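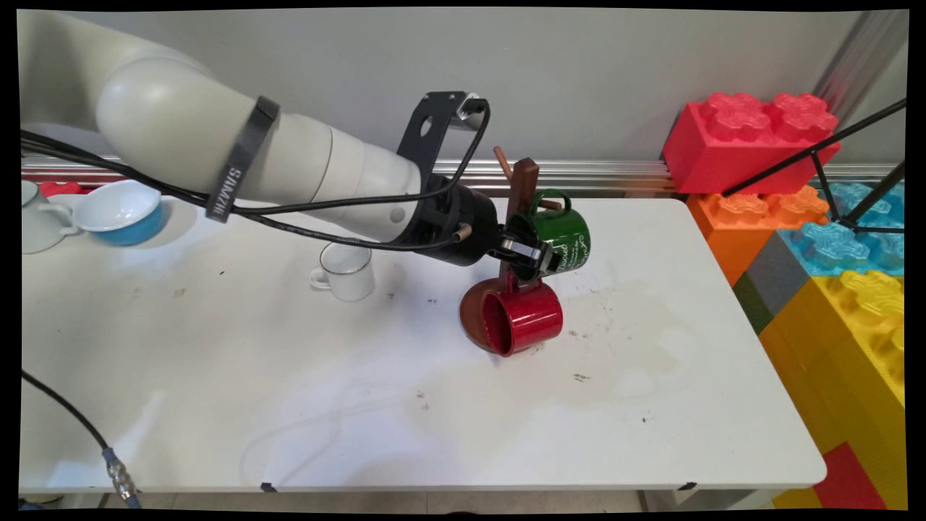 Mug trees — do you use yours or is it just in the way?

Posted by cadi_n
Evening all. I've been having a slow sort-out of the kitchen since December and I've got as far as the mugs, which I'd been putting off. We had them two deep in the cupboard over the kettle and every morning one of us would have to lift down three to get at the one we wanted. So I've gone back to the mug tree, a dark brown wooden one with a round base, and so far the green mug and the red one are living on it. The green one has white curly writing on the side and it's the one I reach for first, so it gets a top peg.

What I'd like to know is how the rest of you load yours. Do you fill every peg? Do you keep it by the kettle or over on the table? I've a small white enamel cup I can't decide about either. It's a dear little thing but it looks a bit lost among big mugs.

Reply by trilok_tomar
We've had one from Jemeck for years and I wouldn't be without it. My only rule is heavy ones low down and opposite each other. My wife once hung two big stoneware mugs on the same side and took the others off, and over it went, straight into the butter dish. Enamel is lighter so you'll get away with more, but I'd still balance it.

Reply by Vandana S
I'm going to be the grump, sorry Cadi! I gave mine to the charity shop. They gather dust, and in a small kitchen they take up the very bit of worktop you want for chopping. I put 2 rows of cup hooks under the shelf instead, a pack of 10 from the hardware shop, and I've never looked back. Each to their own of course.

Reply by trilok_tomar
Dust only settles on mugs you don't use, Vandana. Ours are on and off all day long.

Reply by Vandana S
You clearly don't have my mother-in-law's collection to house, Trilok. There must be 20 of them and she asks after each one.

Reply by cadi_n
Ha, fair points both. I can't screw anything into our shelves (rented, and the landlady is lovely but firm), so hooks are out for me. I've had another play with it on the white table this afternoon, the green on the upper peg and the red hanging below.
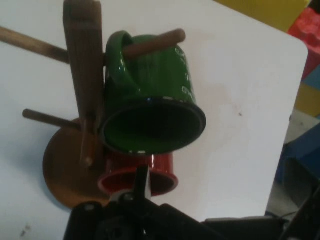 I do like how they sit with their mouths tipped downwards, as I can't be doing with crumbs in my tea. The green one has some little white chips along its black rim, and I wondered whether that matters. It's my favourite and I'd be sad to retire it to pens and pencils.

Reply by Archana Singhal
Lovely colours together, those two. I'd run a fingertip along the rim, gently, and if anything feels rough or flaky I'd stop drinking from it, however fond of it you are. If it's smooth I'd carry on but keep an eye on it. Mine went rusty at the rim after I left it soaking overnight, so I wash and dry them straight away now.

Reply by maricica_b
I'd be stricter than Archana, I'm afraid. A chip near where your mouth goes means pens and pencils in this house, and I've a very smart red pencil pot to show for it. As for the small white cup, could it stand beside the tree and hold teaspoons? Mine holds the sugar tongs, which we use at Christmas and at no other time.

Reply by cadi_n
Teaspoons! Yes, I think that's settled, thank you Maricica. I'll do the fingertip test on the green one after supper and be brave about it. Bowls next — I've a blue and white one that doesn't stack with anything, so expect another thread.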